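Kinthorpe Clothing Exchange Asks the County to Hold Off on Altance Textile Bins

February 2019

FOR IMMEDIATE RELEASE

KINTHORPE – The Kinthorpe Clothing Exchange is asking county officials to delay signing a contract with Altance, the company that wants to place 84 textile collection bins in parking lots across the county this April. The Exchange says the company has made large claims about where donated clothes go and has offered very little to back them up.

Altance's proposal says that "virtually everything" dropped in its bins gets a second life. The Exchange has read the proposal, all 119 pages of it, and could not find a definition of "second life." A shirt sold to a shopper would seem to count. So would a shirt cut up for wiping rags, and so, as far as we can tell, would a shirt baled and shipped overseas to a buyer who may or may not want it. Those are very different outcomes, and residents who take the trouble to wash and fold their clothes deserve to know which one they are signing up for.

"We would love to be wrong about this," the Exchange said in a statement to the county. "If the company has sorting records, it should publish them. We asked twice and were sent a brochure."

The brochure features a program called Jullari, described as a "smart circular pathway" for worn clothing. Under Jullari, residents would scan a code on the bin and get a message telling them how much good their donation has done. The message is based on the weight of an average bag. It does not depend on what is in the bag, what shape it is in, or what happens to it afterward. A bag of wet towels would earn the same thanks as a bag of winter coats.

The Exchange also questions the cost. Altance says the bins are free to the county, but the draft contract includes a site fee of $200 per bin per year for "cleaning and community messaging," to be paid by the county after the first 15 months. That fee appears in an appendix and was left out of the summary given to the public.

A similar bin program ran in the neighboring town of Hadgu until last year. The bins there overflowed on holiday weekends, and bags left on the ground beside them got rained on. The town ended up sending its own crew to haul them off. Altance did not run the Hadgu program and says its service will be better. It may be, but the draft contract sets no pickup schedule and no penalty for a full bin.

Most of what people call worn-out clothing has one thing wrong with it. A hem has come down, a cuff has frayed, an underarm seam has opened, a zipper pull is gone. Many of these can be fixed at a kitchen table with a needle and matching thread, and the garment can go right back in the closet.

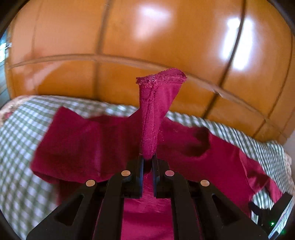
No bin can do that work, and a message on a phone won't do it either. The Exchange holds free mending tables at its Kinthorpe storefront and would like the county to look at what repair could do before it commits to collection. We make no grand claims for it. Some clothes are past saving, and some people would sooner buy a new sweater than sew up an old one. We can at least say what happened to the clothes that came through our door.

The Exchange is asking the county to do the following before any vote:

Require Altance to publish sorting and resale records from its current sites.
Put the site fee in the public summary.
Add a pickup schedule, with a penalty for missed pickups.
Limit the first phase to 15 bins and review the results before adding more.

Written comments on the draft contract are being accepted at the county clerk's office. Copies of the full proposal, appendix included, can be read at the Exchange during store hours.

About the Kinthorpe Clothing Exchange
The Kinthorpe Clothing Exchange is a nonprofit secondhand shop and mending room. It accepts clean clothing in any condition and takes no money from bin operators.

Media inquiries: Press Desk, Kinthorpe Clothing Exchange

###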